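Chapter 5
Teaching by Showing: Demonstrations on Two-Armed Robots

Before you start. You need chapter 3 (joint angles, reach, frames of reference) and the last part of chapter 4 on cameras. If the word "policy" is still hazy go back and reread the box. We use it on every page from now on.

What you should be able to do by the end:
– say what a demonstration is made of, and what it leaves out
– read a success table without being fooled by it
– explain why a policy that looks fine on the training set can fall over in one afternoon
– plan a small study of your own, on paper at least

5.1 The problem

Writing rules for a hand is slow work. A gripper with two jaws has one thing to decide, open or shut, and you can get a long way with that. A hand with several fingers has a great deal more. Where does the thumb go. How hard. When to let go. Add a second arm and the rules start to argue with each other.

So we show the robot instead. A person drives the arms through the job, the machine records what its cameras saw and what its joints did, and later a network is trained to get from the one to the other. Old idea. The early versions date from long before anyone had the memory to store the video. What has changed is how much of it we can collect, and how much variety we can put up with in a single model.

The running case in this chapter is the Nundard study, a small piece of work on soft objects and glass furniture. Small is good for our purposes. You can hold the whole of it in your head.

Why glass? Depth cameras do badly with it. The beam goes through and comes back off the floor, or bounces away and doesn't come back at all, and the table top turns into a hole with a few bright specks in it. The Nundard group wanted to know if a policy fed on plain colour images from the head would do any better. Their soft object was a tan fuzzy cylinder, which bends and squashes and is never quite the same shape twice.

Look at the grip before reading on. Fingers round the lower end, upper end free to tilt. 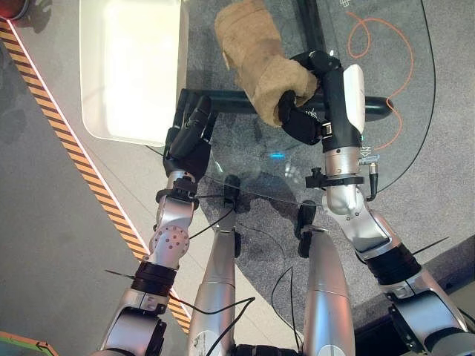

5.2 What gets recorded

Each demonstration is one try at the job from start to finish. In the Nundard set there are 146 of them. For every time step you have:

– one colour image from the head
– the angle of every joint in both arms
– the command sent to each hand
– the time

Notice what isn't in the list. No force. No label saying which part of the job the robot is in. No record of what the operator was thinking, or why they paused half way over the table. If the pause was there because they had an itch, the network will learn the pause all the same.

The leg joints were held still throughout and are left out of the record. The legs do appear in the head images though, and so do the cables along them, and this matters more than you'd think. Come back to it in 5.4.

5.3 The method, in short

The group trained two policies on the same demonstrations.

Policy A, called Tondberg in the paper, predicts the next joint command from the present image. One step, then look again. Simple, and it drifts: a small error takes the arm somewhere no demonstration ever went, the next guess is worse, and so on. You met this in chapter 4 under the name of compounding error.

Policy B, called Sarmiento, predicts a short run of commands in one go and only looks again when the run is used up. Smoother. Blind for the length of the run, which is the price you pay.

Both got 90 test trials. Same starting poses, same operator standing by the stop button, curtains left as they were so the light was free to change. That last choice was deliberate and it cost them a tidy result. Glare on the top moved through the day, and a long streak of it across the glass can look to a network very much like an edge.
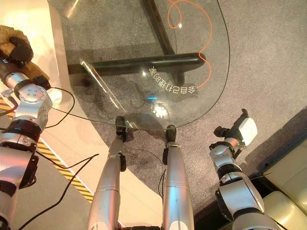 Now the legs. Tests showed both policies leaning on the bottom part of the image, where the robot's own body sits, to work out how far away the near edge of the table was. Clever in its way. Also fragile. Move the robot back a step and the cue goes wrong, even though the table itself is still in plain view. Policy B suffered more from this then policy A did, as it had fewer chances to look and correct.

A second lab tried the same thing in a furnished room, the Revamville set. Different table, same fault. They cured part of it by masking the lower strip of the image for a random share of the training steps. We do this ourselves in exercise 5 and you will want to leave plenty of time for it – the training is slow on an ordinary machine.

One warning on words. "Success" in the Nundard paper means the object was lifted clear and held for 3 seconds. Nothing about where it was put down afterwards. Other papers count only a full pick and place. Check the definiton first, every time, before you compare two tables.

5.4 Seeing yourself

A camera mounted on the head has the robot's own limbs in its view for most of the job. We begin with the simplest case, arms at rest, and ask which pixels a policy ought to be allowed to use.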